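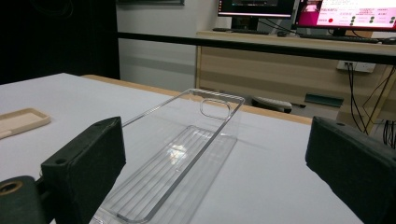 *A clear phone case between the fingers of the hand-held gripper, with a beige case to the left.*

**Tritmont, 18 Sep 2021**

The fault was logged in June as a closing error. The engineer who runs the gripper work at Tritmont now considers that label wrong. "The gripper closed when it was told to close," he said. "It was told to close in the wrong place. We lost nine working days looking at the fingers."

The program, called Palomino internally, teaches an arm to pick up thin, flexible consumer parts, phone cases among them. Demonstrations are recorded by a person holding a gripper tool with a camera on it. The recordings are used to train a controller, and the controller runs on a fixed arm in a separate cell, which the team calls Potus. The hand-held tool and the arm carry the same finger design, so that what the camera sees in one is close to what it sees in the other.

The set in use at the time held 2,053 demonstrations. On opaque cases the arm performed as expected. On clear cases it began to descend too far. In most of those runs the fingertips touched the table, the force limit tripped and the arm stopped. In two runs the limit did not trip.

"Those are the two we wrote up as a safety matter," the engineer said. "The rest are bad picks. A bad pick costs you a phone case. An arm that pushes into a table and doesn't know it's pushing is a different category."

In the first of the two, a finger was bent at its mount. In the second, a case was caught under a fingertip and thrown out of the cell through the gap above the guard. It landed on the floor by an operator's station. Nobody was struck. The cell was locked out the same afternoon and stayed that way until the review was finished.

The team started with the hardware. The fingers were removed and measured, the screws were checked for torque and the mounts were replaced. One mount had a slightly loose insert, and for several days this was taken to be the cause. With new mounts fitted and the arm restricted to low speed behind a closed guard, the error came back on the first clear case.

"That was useful, in the end, but I can't say I enjoyed it," he said. "We had already drafted the report."

The second line of inquiry was the height estimate. Palomino does not use a separate depth sensor at the wrist. It works out the distance to the part from the camera image and from the known position of the arm. A clear case gives it little to work with. The table shows through the plastic, and what the camera picks up is mainly the edges and the reflections.

The ribbed cases were the worst. Their floors have lengthwise grooves, and under the overhead lights the grooves produce a bright patch. The patch moves as the camera moves, but at a different rate from the case itself. According to the engineer, the estimator treated it as a feature on the surface of the part.

"It tracked the highlight. A highlight on a ribbed surface doesn't sit where the plastic sits. The estimator put it below the tabletop, so the arm went below the tabletop, or tried to."

Asked why the demonstrations had not exposed this, he said that a person holding the tool corrects for it without noticing. "Your hand knows where the table is. The recording comes out clean. You replay it, you see a good grasp, you mark it good. There's nothing in the file that says the image was misleading."

The force limit was a separate failure. It had been raised during earlier work on stiffer parts from a supplier, Ivulari, which needed a firmer grip. The change was made in a shared settings file and was never reversed. Slow contact with the table still tripped it in most runs. Contact at an angle, with one fingertip landing first, sometimes did not.

"Two faults, and either one alone we would have lived with," the engineer said. "I'd put the settings file first. The estimator was doing research. The limit was supposed to be doing safety, and it was in a file anyone on the project could edit."

Several changes have been made. The force limit now sits in the safety controller and takes a second signature to alter. A hard floor has been set in the arm's workspace, independent of anything the camera reports. The gap above the guard has been closed with a polycarbonate panel. Operators may no longer stand at the near station while the arm is moving.

The data work is slower. The team is recording clear cases under different lighting, at more angles and next to opaque cases, so that the controller has something solid in view. A test of 100 picks on ribbed clear cases was run after retraining, with the floor limit active. The floor limit was reached in nine of them. The engineer would not call that a pass.

"Nine times it still wanted to go through the table. The floor stopped it, fine. But I don't want to ship something that leans on the floor limit - that limit is for the day something else breaks."

Potus is back in service for opaque parts only. Clear cases are run at reduced speed with the guard closed, and each run is reviewed before the next one starts. No date has been set for lifting the restriction.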